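Lumanlan House Residents' Group
Minutes of the May meeting, held in the ground floor lounge, 7.15 pm

Chair: Vaughan Tamihana
Minutes: Wael Ait Brahim
Apologies: flats 58 and 61

1. Minutes of the last meeting
Agreed with one correction. The quote from Birkar was for the washroom only and did not include the corridor.

2. Shared washroom
VT went through the cleaning rota. The white ceramic is to be wiped down weekly, bowl included, with the cream cleaner and a soft cloth. No scouring pads.

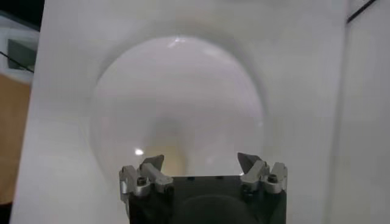
Cloths go in the wash after each use. WAB to buy more cleaner, up to 3 bottles. Flat 12 asked to swap weeks with flat 9, agreed.

3. Painting
Birkar's price is just over 2,000 for walls and ceiling. Two residents would like a warmer colour than the present one. Others were happy to stay with pale grey. Left until a second price comes in from Festero.
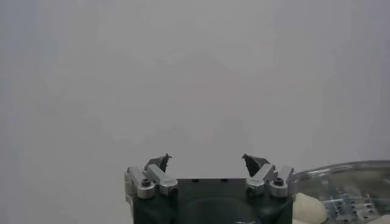
Item 3: plain pale grey background.

4. Any other business
Bicycles are still being left by the back door. VT to put up a notice.

Meeting closed 8.20 pm. Next meeting to be arranged by email.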